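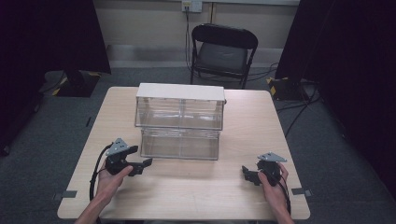
3 min read

How does a car change gear?

Get on a bike with gears. Start on a hill in the hardest gear. Ouch. Your legs push and push and the bike hardly goes. Now click down to an easy one. Legs spin fast, bike creeps up. Much better.

A car has the same problem. It has an engine instead of legs, and engines are fussy. They like to spin at certain speeds. Too slow and they shudder and stop. Too fast and they could break. But the wheels need to go at all sorts of speeds, from crawling out of a car park to whizzing down the motorway. So between the engine and the wheels there's a gearbox.

What's in the box?

Cogs! Wheels with teeth round the edge. The teeth of one fit into the teeth of the next, so when one turns, the other has to turn too (the opposite way, try it with your knuckles).

Now the clever bit. Say you have a little cog with 13 teeth pushing a big cog with 26. The little one goes round twice. The big one goes round once. So the big one is slower, but it turns with twice the push. We call that turning push "torque". Say it like "talk" with a k on the end. Well, it's nearly that already.

Low gear = slow but strong. Good for setting off and steep hills.
High gear = fast but not so strong. Good for long flat roads.

Most cars have five or six gears for going forwards and one for going back. Reverse has an extra cog squeezed in the middle, so everything turns the other way round.

What's the third pedal for?

In a manual car the driver picks the gear with a stick. Right pedal is go. Middle pedal is stop. Left pedal is the clutch.

Think of two dinner plates pressed face to face. Spin one and the other spins with it. Pull them apart and the second one is left alone. That's pretty much a clutch. One plate belongs to the engine and one belongs to the gearbox. Foot down, plates apart. Change gear. Foot up slowly, plates together again.

Foot up too quickly? The car hops like a rabbit and the engine stops. This is called stalling. Every learner driver does it. Lots of grown ups do too, usualy at traffic lights.

And automatics?

Same idea, but the car chooses. A small computer checks how fast you're going and how hard the driver is pressing the pedal, then it picks a gear. No clutch pedal, so only 2 pedals on the floor.

Electric cars

Most of them have just one gear! An electric motor is strong right from the start and is happy spinning very, very fast. So no need to keep swapping. Thats why they don't make that "vroom, pause, vroom" noise when they speed up.

Try it

Turn a bike upside down (ask first). Turn the pedal round once by hand and watch how far the back wheel goes. Change gear, keep turning so the chain moves across, then do it again. Keep fingers and sleeves away from the chain. Which gear moved the wheel the furthest?

Words to know

Cog: a wheel with teeth
Torque: turning push
Clutch: joins the engine to the gearbox, or lets go
Stall: when the engine stops and you didn't want it to

18 comments
3266 shares

Search Zuto for Kids
Type a word... Go

More like this
Why do tyres have grooves?
What does a spark plug do?
How brakes stop a heavy car
Where does the exhaust go?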